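# どうしてマグカップには取っ手があるの?

朝、ココアをつくってもらったとき、きみはカップのどこを持つだろう。たぶん取っ手だ。カップのおなかをじかにつかんで「あつっ」とさけぶ人は、まだ目がさめていないか、昨日も同じことをして忘れてしまった人である。

では、取っ手はどうしてあまり熱くならないのだろう。カップにくっついているのに、ずるい話だ。

## 熱は、おとなりへ歩いていく

熱は、熱いほうから冷たいほうへうつっていく。ココアからカップのかべへ、かべから取っ手へ。これを「熱伝導(ねつでんどう)」という。名前はいかめしいけれど、やっていることは回覧板と同じで、おとなりに順番にわたしているだけだ。

回覧板には、早くまわす家と、玄関に置きっぱなしにする家がある。物も同じ。金属はせっかちで、どんどんわたす。焼き物や木はのんびり屋で、なかなかわたさない。スープに金属のスプーンを入れておくと柄まで熱くなるのに、木のスプーンだと平気なのは、このためだ。 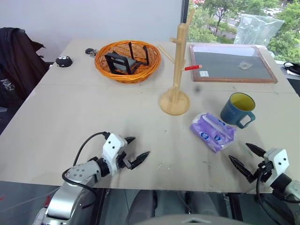
マグカップの多くは焼き物でできている。しかも取っ手は細くて、カップにつながっているところが小さい。せまい入り口から少しずつしか熱が入ってこないうえに、まわりは空気にかこまれている。入ってきた熱は、指にとどく前に空気へにげていく。ココアがさめるのは残念だが、指にとってはありがたい。

## 取っ手のないカップもある

日本の湯のみには、ふつう取っ手がない。昔の人が熱さに強かったから、ではない(と思う。うちの祖父は強かったが、あれは例外だ)。緑茶のなかには、ぐらぐらのお湯より少しさましたお湯でいれたほうがおいしいものがある。手で持てるくらいなら、口をつけてもだいじょうぶ。つまり湯のみは、温度計の役目もしてくれる。

水は、ふつうの場所では100度でわきたつ。そのままの温度で飲もうとする人はいないはずだが、見栄をはって「ぜんぜん熱くない」と言いながら泣いている大人なら、見たことがある。

ヨーロッパに中国のお茶が伝わったころは、カップも取っ手なしのものがよく使われていた。やがて取っ手のついたものが広まった。熱い飲み物を上品な顔で飲むには、そのほうが楽だったのだろう。

## 飲み終わったカップのゆくえ

カップは、洗ったあとも取っ手に助けられる。ひっかけて、ぶらさげておけるのだ。

お皿のようにぴったり重ねるのは、マグカップの苦手な仕事である。二つ重ねるとぐらぐらするし、取っ手がとなりにぶつかる。無理に三つ重ねた人は、たいてい次の日、新しいカップを買いに行くことになる。そこで、フックや、枝のように棒が出た台の出番がくる。

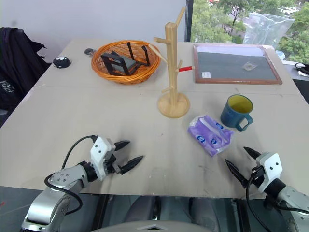 ぶらさげるときに大事なのは「重心」だ。重心とは、重さの真ん中のこと。カップをひっかけて手をはなすと、少しゆれてから、重心がささえているところの真下にきて止まる。カップの口がななめを向くのは、だらしないのではなくて、重さのつりあうところをちゃんと見つけたからだ。部屋の片づけをさぼる言いわけには使えないので、念のため。

台のほうにも重心がある。片がわだけにカップを全部かけると、そちらへかたむきやすくなる。右にかけたら、次は左。底が広くて重い台ほど、たおれにくい。

## やってみよう

おうちの人といっしょに、こんな実験をしてみてほしい。

**用意するもの**

- 焼き物のマグカップ 1個
- 金属のスプーンと木のスプーン 1本ずつ
- 手でさわってもやけどしない、あたたかいお湯

**やりかた**

1. カップにお湯を入れ、スプーンを2本ともさす。
2. 10数えるあいだ待つ。早口で数えるのは反則。
3. スプーンの柄、カップのかべ、取っ手を順番にさわる。
4. どれがいちばんあたたかいか、ノートに書く。

Oanh Đồngさんという小学生は、この実験で「木のスプーンはやる気がない」とノートに書いた。科学の言葉になおすと「木は金属より熱を伝えにくい」となる。意味はだいたい合っているし、正直なところ、Oanhさんの書きかたのほうが覚えやすい。

時間をのばしてもう一度さわると、ちがう結果になるかもしれない。そのときは前の結果を消さないで、下に書きたそう。お湯は、さめたら植木にやってもいい。ココアはだめだ。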